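In Defense of Too Many Bowls

My sister-in-law owns 25 soup bowls. She lives with one other person and a cat. When I pointed out that this was a lot of bowls, she said they nest, as if that settled it, and I've spent most of January deciding that it does.

The decluttering people would like a word with her. I used to be one of them. A few years ago I read a column that told me to keep four of everything, so I kept 4 plates, 4 bowls and 4 glasses, and carried the rest to the thrift store in Plimville feeling very light and very superior. Then Xiaoyan Jia came to dinner with her parents, and two of us ate stew out of measuring cups.

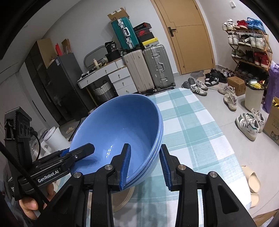 A stack of bowls takes up hardly more shelf than its bottom bowl. You pay for the first one in cabinet space and the others ride along for an extra half inch each. Compare that with the stand mixer, which sits there like a parked truck and comes out for one birthday a year. Or the pitcher. A pitcher won't nest with anything, including another pitcher, and yet I have never been told to get rid of mine.

I'll grant the other side one thing. Big stacks get heavy, and the bowl you want is always at the bottom. Glossy ones also like to grab each other, and getting two apart at 7 a.m. can take a butter knife and some language. Guoqing Hou, my neighbor, puts a paper towel between every pair. I admire that and will never do it.

So I went back to the thrift store and bought 10 bowls, very possibly some of my own. They don't match. They nest badly, with a lean to the left, and I have to hold the pile with one hand while I close the cabinet door with the other. Xiaoyan's parents are coming again next month and I'm making soup.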